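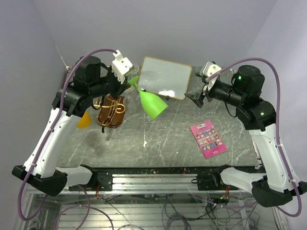
Home Kitchen Laundry Workshop Garden Ask Us

Kitchen > Clearing Up > What I learned at the robot open day

2025-01-25
By Minttu Hyvönen

Salminen held an open day at their place in Cildale last month and I went, mostly because a reader had written in asking whether she should put off buying a dish rack until "the arms" came out. I told her to buy the rack. Then I felt I ought to go and look before being so sure of myself.

I am still sure of myself. Buy the rack.

The program called it a tabletop tidying demonstration. You stand behind a rope with a paper cup of coffee and watch a pair of arms deal with the sort of mixed clutter that ends up on any kitchen table: cups, a whiteboard, a pink booklet. One arm had a lime-green plastic goblet by the foot and was holding it tipped over, cup end down, while the other one waited with its fingers open. A man next to me said it was like watching his brother-in-law help with the dishes. I wouldn't go that far, but I did finish my coffee and get another.

The young woman giving the talk was pleasant and answered what she could. I asked how long it would take to clear a table after a family supper. She said that depended on the table. I asked what one would cost me. She said it wasn't a product yet. I asked who wipes up, and she laughed, and I wrote that down as "me."

Still, you can't stand and watch somebody else clear a table for an entire morning without thinking about how you do it yourself. I came home with a page of notes, and very few of them were about robots.

Picking up stemware

Holding a goblet by the foot is fine for a plastic one. With real glass, take it low on the stem or cup your hand under the bowl. The foot gives you hardly anything to grip, and all the weight is out at the other end. If your fingers are soapy, put the glass down and dry them first. I have lost more wine glasses to dish soap than to guests.

Never pick up two by pinching the rims together. I know waiters do it. Waiters aren't paying for your glasses.

Tip out before you carry

Whatever is left in the cups, get rid of it at the table. I keep an old enamel basin for this, and all the dregs go in before anything leaves for the sink. You carry one wet thing instead of six. At the demonstration I asked what happens if there's still a swallow of juice in the cup, and was told they work with empty ones. Well, so could I, if I got to choose.

Clear glass goes first

Clear glasses are the hardest thing on a table to see, especially behind something bigger, and they're the first to be caught by a sleeve. Take them off before the plates and before you start reaching across for the salt. I used to leave them for last so people could finish their drinks. Now I ask if they're done.

Glare

Anything shiny under a bright lamp will throw a patch of light back at you, and you can't see crumbs or smears in it. Whiteboards are bad for this and so are glossy counters. Wipe from one side, then walk around and look from the other. You'll find the streak you missed. For a whiteboard that has gone gray, use a damp microfiber cloth and a drop of dish soap, rinse the cloth, go over it again, and dry it. Keep scouring powder away from it or it will never wipe clean again.

Marks on marble and marble patterns

A patterned top hides dirt among its veins, and half of what you take for pattern will come off with a cloth. Run your palm over it. If you feel a bump, it's food. Real marble gets plain warm water and a little mild soap, never vinegar or lemon, which eat the polish. A printed top that only looks like marble is less fussy, but check a corner before you try anything strong.

Crumbs at the front edge

Every table and counter has a strip along the front where debris collects, and it's worse if there's a rail or a lip. A dry paintbrush does this job better than any cloth. Mine is a 2-inch one from the hardware store and it lives in the drawer with the whisk. Brush along into a dustpan, then wipe. If you wipe first you only make paste.

Cords

I counted the cords on my own counter when I got home. There were 4, and I was using one of them. Unplug what you aren't using and coil it loosely with a strip of hook-and-loop tape. Don't wind a cord tight around a toaster that's still warm.

About the arms

They handed out a leaflet for something called Foment, which I understand is the project, and another for Clendo, which I think is the software, although nobody at the coffee table could tell me for certain. The leaflet said 2741 practice runs had gone into the tidying. I have cleared supper off a table more often than that and I still miss the spoon under the napkin, so maybe I should be kinder.

I did ask if they would let one of the arms wash something, and they said water was a later stage. The next open day is in April. If there's a sink, I'll go back and report. Bring your own sandwich, the coffee is free but there's nothing to eat, and the parking lot fills early.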